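Protokoll der Novembersitzung, Nachbarschaftsbücherei Lorncombe e. V.

Also gut, ich schreibe wieder mit. Wer beim nächsten Mal übernehmen möchte, darf sich gern melden, ich bin da überhaupt nicht eitel! Beginn war um 19 Uhr, jedenfalls auf dem Papier, angefangen haben wir eher um Viertel nach, weil der Schlüssel für den Nebenraum erst noch gefunden werden musste (er hing am Haken, wo er hingehört). Anwesend waren wir zu siebt, die Leitung hatte Judite Seixas.

Das Oktoberprotokoll wurde angenommen, mit einer Korrektur: Ich hatte geschrieben, die Lesenacht sei »ganz nett« gewesen. Judite möchte, dass dort »gut besucht« steht. Ist geändert.

1. Bestand und Aussortieren

Wir haben jetzt 461 Kinder- und Jugendbücher im Katalog, und das Regal am Fenster biegt sich. Vorschlag von Judite: alles, was doppelt da ist und seit zwei Jahren nicht ausgeliehen wurde, kommt auf den Flohmarkttisch. Darüber haben wir länger geredet, als ich gedacht hätte, vor allem über die Pferdebücher. Ich war für Aussortieren, gebe aber zu, dass ich als Kind jedes davon gelesen hätte. Beschluss: Doppelte gehen raus, Reihen bleiben zusammen, auch wenn einzelne Bände schon sehr mitgenommen aussehen. Fünf dafür, eine dagegen, eine Enthaltung (das war ich, ich konnte mich am Ende doch nicht durchringen).

2. Einbinden und Reparieren

Die Klarsichtfolie ist seit dem Sommer so teuer geworden, dass wir für die Schulbuchecke wieder auf Packpapier umsteigen wollen. Das fand ich erst einmal schade, man sieht ja dann die Umschläge nicht mehr. Aber die Kinder dürfen die Bücher selbst beschriften und bemalen, und damit war ich sofort überzeugt! Große Bögen sind besser als Rollen, die Rollenware springt einem beim Falten ständig wieder zusammen. Wir probieren einen graubraunen, matten Ton, auf dem Buntstift und Filzer gleichermaßen gut zu sehen sein sollen.

Zur Technik nur kurz, weil gefragt wurde: Buch aufgeklappt auflegen, oben und unten je vier Zentimeter zugeben, erst die langen Kanten umschlagen, dann die Laschen für die Deckel. Kein Klebeband direkt auf den Einband, bitte wirklich nicht, wir haben vom letzten Mal noch genug Schaden. Knicke im Papier stören nicht, die verschwinden unter der ersten Bemalung sowieso. 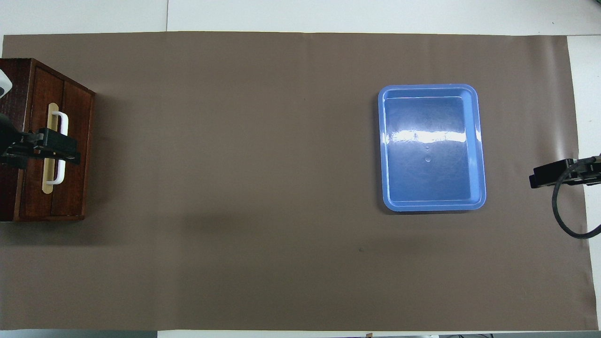 3. Ausleihprogramm

Hevari hat wieder zweimal die Mahnungen verschickt, einmal davon an Leute, die gar nichts ausgeliehen hatten. Eine Mutter war am Telefon ziemlich ungehalten, was ich verstehen kann. Judite hat den automatischen Versand deshalb abgestellt, bis das geklärt ist. Bis dahin rufen wir bei überfälligen Büchern an oder sprechen die Leute einfach an, wenn sie vorbeikommen — im Ort trifft man sich ja ohnehin alle paar Tage beim Bäcker.

Die Frage, ob wir zurück zum Karteikasten wollen, wurde gestellt und mit viel Gelächter vertagt. Ich fände es gar nicht so abwegig.

4. Büchertausch mit Parkudgate

Die Kolleginnen aus Parkudgate würden gern eine Kiste Krimis gegen eine Kiste Bilderbücher tauschen, immer für ein halbes Jahr. Alle dafür, das ging schnell. Offen ist noch der Transport, bei mir passt eine Kiste ins Auto, zwei eher nicht (Kindersitz). Ich telefoniere deswegen noch einmal herum.

5. Geld

Der Antrag beim Kulturfonds Lobo ist durch, wir bekommen 1.000 Euro! Kurzer Applaus, jemand hatte sogar Kekse dabei. Das Geld ist zweckgebunden für Leseförderung, neue Regale gehen davon also leider nicht. Im Gespräch sind jetzt:
— zwei Autorenlesungen im Frühjahr
— ein Satz Hörbücher für die Kleinen
— Erstlesebücher in anderen Sprachen, vor allem Portugiesisch und Arabisch

Mein Favorit sind die mehrsprachigen Bücher, danach werde ich an der Theke ständig gefragt. Entschieden wird beim nächsten Treffen, bis dahin bitte Preise einholen und Judite schicken.

6. Verschiedenes

Die Heizung im Lesezimmer gluckert. Der Vermieter weiß Bescheid.

Der rote Regenschirm an der Garderobe gehört offenbar niemandem von uns, er bleibt noch bis Jahresende hängen.

Für die Vorlesestunde im Advent fehlt noch eine Stimme für den Wolf. Ich habe abgelehnt, ich war letztes Jahr schon die Großmutter und danach drei Tage heiser.

Schluss war um 20:50 Uhr. Korrekturen zum Protokoll bitte direkt an mich, am liebsten per Mail.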